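양팔 커피 작업 정책, 손목 카메라랑 고정 카메라 입력을 어떻게 섞으시나요?
게시판: 로봇 소프트웨어 > 인지/제어
글 12개

plosen_dev
커피 머신 작업으로 모방학습 정책을 돌리고 있는데 요즘 진짜 재미있습니다! 스택 이름은 Gisari로 부르고 있고, 카메라 드라이버와 시간 동기화, 정책 추론 서버, 관절 명령 보간기까지 다 한 프로세스 트리에서 뜹니다. 문제는 투명 물체예요. 뎁스를 켜면 유리컵이랑 물통 쪽이 구멍투성이가 되고, 끄면 정책이 컵 높이를 자꾸 낮게 잡습니다. 손목 시점 가중치를 올리면 캡슐 집기는 좋아지는데 컵 쪽이 나빠지고요. 다들 융합을 어디서 하세요? 토큰 단계? 아니면 따로 인코딩해서 나중에?

vinon22
저는 무조건 토큰 단계요. 인코더 하나를 공유하고 카메라별 임베딩만 더해 줍니다. 카메라를 하나 빼도 무너지지 않게 학습 때 시점 드롭아웃을 넣는 게 포인트예요. 드롭아웃 없이 돌려 보면 정책이 고정 카메라만 보고 손목은 거의 무시하더라고요.

마루끝
반대 의견 하나 냅니다. 인코더 공유는 데이터가 많을 때 얘기죠. 에피소드 500개 정도면 손목 카메라는 따로 두는 게 낫습니다. 보이는 분포가 너무 달라요. 손목은 화면 아래쪽에 늘 그리퍼가 있고, 배경은 팔이 움직일 때마다 통째로 바뀌는데 이걸 고정 시점이랑 같은 가중치로 처리하라고 하면 인코더가 불쌍합니다 ㅎㅎ

plosen_dev
@마루끝 지금 에피소드가 1824개예요. 애매한 숫자죠? 입력이 어떻게 생겼는지 궁금해하실 것 같아서 밑에 따로 올릴게요.

ko_planner
올려 주세요! 그리고 명령 주기랑 추론 주기도 같이 적어 주시면 좋겠습니다. 융합보다 지연이 문제인 경우를 너무 많이 봐서요.

plosen_dev
손목 쪽 한 장, 고정 쪽 한 장입니다.
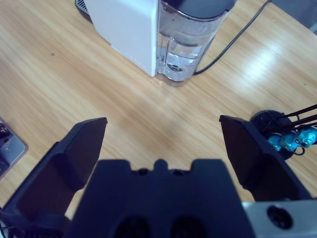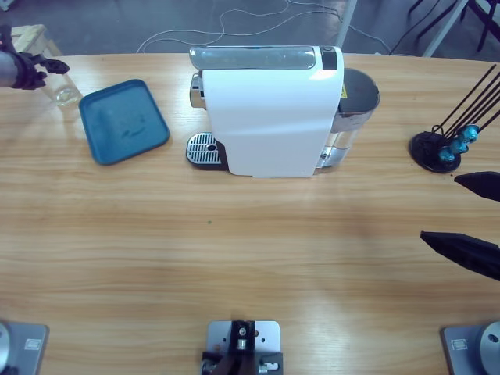
Kam-wah Kong
인지 소프트웨어 담당, Plosen
2023년 3월 31일 작성

손목 시점에서는 벌어진 손가락 사이로 나무 상판이 그대로 보이고 그 너머에 물통이 있죠. 오른쪽은 캡슐 거치대인데 손가락에 일부가 겹쳐 있고 화면 끝에서도 잘립니다. 제 생각엔 이 구도에서 캡슐 위치를 잡으려면 손목 영상만으로는 정보가 모자라요. 고정 쪽에는 파란 캡슐 세 개가 비스듬히 늘어선 게 다 들어와 있고요. 추론은 5 Hz이고 액션 청크를 보간해서 내려보냅니다.

vinon22
오, 고정 시점 구도 좋네요! 머신이랑 트레이랑 컵이랑 거치대가 한 번에 다 들어오니까 전역 배치는 이걸로 충분하겠어요. 그래도 저는 공유 인코더 밀겠습니다. 1824개면 됩니다. 드롭아웃 확률부터 올려 보세요.

마루끝
저는 오히려 손목 사진 보고 더 확신했어요. 물통 오른쪽 상판에 조명이 번져서 나뭇결이 허옇게 날아갔잖아요. 고정 카메라 쪽은 상판 결이 길게 잘 살아 있고요. 노출 특성부터 다른데 정규화 통계까지 공유하면 손해입니다. 최소한 정규화 층은 카메라별로 나누세요.

ko_planner
두 분 싸우시는 동안 저는 5 Hz에 꽂혔습니다. 청크를 보간한다고 하셨는데 새 청크가 들어올 때 이전 청크랑 어떻게 이어 붙이세요? 그냥 갈아 끼우면 접근 막바지에 목표가 튀고, 그게 로그에는 컵 높이 오차처럼 찍힙니다. 저도 Vinon 플래너 붙일 때 똑같은 걸로 한참 헤맸어요. 인코더를 세 번이나 바꾸고 나서야 타임스탬프를 봤다는 슬픈 이야기...

plosen_dev
@ko_planner 아, 지금은 그냥 갈아 끼웁니다. 겹치는 구간 가중 평균은 구현만 해 두고 꺼져 있었네요. 설정 파일 보다가 소름 돋았어요. 타임스탬프는 영상 수신 시각 기준인데, 이것도 노출 시각으로 바꿔야겠죠?

ko_planner
네, 노출 시각이요! 수신 시각은 USB 대역폭이 몰리면 카메라마다 제각각 밀립니다. 동기화 버퍼에서 가장 가까운 프레임을 고르지 말고, 허용 오차를 넘으면 그 관측을 통째로 버리게 해 보세요. 버린 횟수는 꼭 카운터로 남기시고요. 저는 한 세션에서 3224번 버려진 걸 보고 카메라 포트를 전부 다시 나눴습니다.

마루끝
지연은 인정. 근데 가중 평균은 조심하세요. 파지 직전에 두 청크가 서로 다른 접근 방향을 내면 평균은 둘 다 아닌 곳으로 갑니다. 유리컵은 왼쪽에서 들어가도 되고 위에서 들어가도 되니까 딱 그런 경우예요. 저라면 새 청크 쪽에 가중치를 확 몰아주고, 두 예측 차이가 크면 평균을 안 하고 하나만 고르게 하겠습니다.

plosen_dev
좋아요, 순서는 이렇게 갑니다. 노출 시각 기준으로 동기화 교체, 그다음 청크 잇기(차이가 크면 하나만 선택), 그러고 나서 같은 체크포인트로 다시 평가. 인코더는 그 뒤에 공유 버전이랑 분리 버전 둘 다 학습해서 비교할게요. 뎁스는 당분간 끄고요. 한꺼번에 바꾸면 뭐가 효과였는지 모르니까 참아야 하는데 벌써 손이 근질근질합니다!

vinon22
공유 버전 학습할 때 드롭아웃은 손목/고정 따로 확률 주세요. 같은 값이면 두 카메라가 동시에 빠지는 샘플이 생겨서 관절값만 보고 외우는 쪽으로 가더라고요. 결과 나오면 이 글에 이어서 달아 주시면 알림 켜 두겠습니다.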